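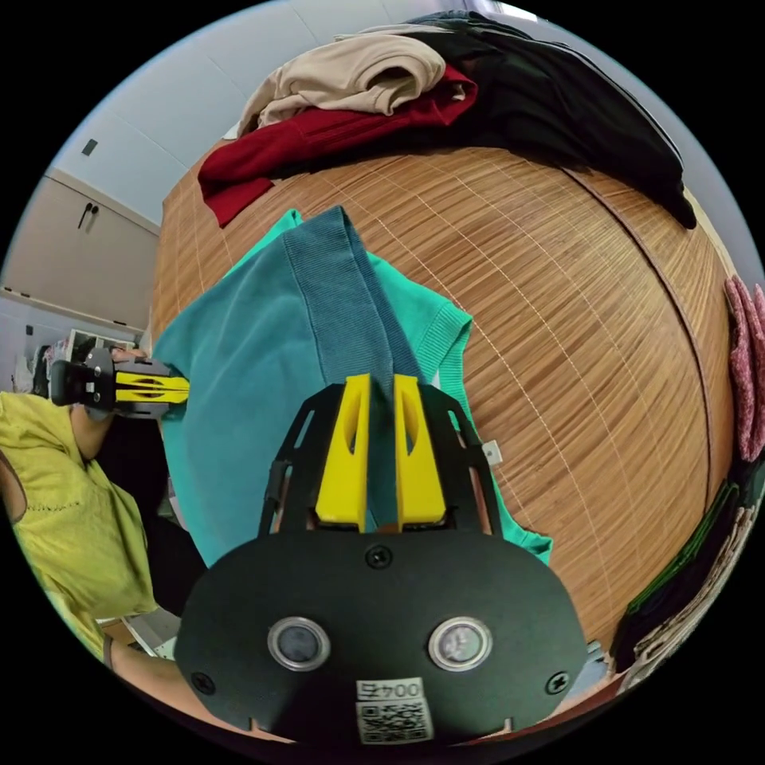
How should I fold knit shirts so the collar does not become wavy? Fold the shirt face down, smooth the collar flat before anything else, and never pull on the ribbing after the folding is done.

Search this site Type and press Enter

I learned folding from my mother-in-law, Gwenllian Kneath, who worked many years in the back room of a clothing store named Kilden. She folded 119 sweaters one Monday before lunch, and she still mentions it. What I write here is mostly her method, with some changes of mine for a small apartment and for people with less patience.

The surface

A bare polished table is too slippery for thin knits. The shirt moves away when you smooth it, and you finish with a crooked fold. A bamboo mat on the table helps very much. The slats hold the fabric a little, and air can pass under a shirt which is still slightly damp from the line. Wipe the mat first with a dry cloth and feel it with your hand in both directions. If a slat has a splinter, sand it or turn the mat over, or it will pull a thread from the first good sweater you put down.

A table is better than a bed for this work. On the bed everything sinks, and after 18 shirts your back will tell you the difference.

Before you fold

Make the heap at the far side of the table and keep the near side free for folding. Take from the top only. When you pull a sleeve from the bottom of the heap, the ribbing stretches and all the other clothes come with it.

I sort by weight and not by color. Heavy knits go first, because they will be the bottom of the stack. Color matters in the washing: a deep red and a pale mint should not meet there until the red one has been washed alone a few times. When both are dry, they can lie together without danger.

Collars and ribbed edges

Ribbed bands are knitted to stretch and come back, but they come back less each year. Some habits that keep them longer:

Lift a shirt by the shoulders, with both hands. If you lift it by the collar, the full weight hangs on the narrowest part.

Lay the collar flat and press it with the palm from the center to the sides. Do this while the shirt is open. When it is folded you can no longer reach the back part well.

For the bottom hem, push the ribs together with the fingers until the edge is straight. It will look too narrow at first – this is correct.

If a collar is already wavy, wet only the band with cool water, push it into shape and leave it flat until the next morning. Twice I repaired in this way a collar that I wanted to throw out.

The fold

Put the shirt face down. Bring one side to the middle of the back, and turn the sleeve down so that it follows the edge. Repeat with the other side. Then fold from the hem up, in half for a shelf or in three for a drawer. Turn it over, and the collar is on top and flat.

My drawers are the low ones from Larnis, and six shirts standing on their edge fit in one row. More than this is possible but then you must pull each one out by force, and we are again at the stretched collar.

We use cookies to remember your preferences. By continuing to read you accept this. Accept Settings

Tags and small repairs

Look at the white tags while the shirt is on the table. A tag that scratches can be removed with a seam ripper, but cut the stitches one by one and write the washing instructions somewhere. I keep mine in a notebook inside the closet door. A loose thread at the hem should be drawn to the inside with a fine crochet hook. Do not cut it.

For moths I put a cedar block in each drawer and sand it lightly in April, when the smell is gone. The lavender bags from Nikeo also work for me, but they leave a small oily mark if they touch the wool directly – wrap them in a piece of old cotton.

How long it takes

For our family of four, one week of clothes takes me some 2 songs longer than one side of an old record. If I wait two weeks, it takes the whole evening, and the shirts at the bottom have creases which need the iron.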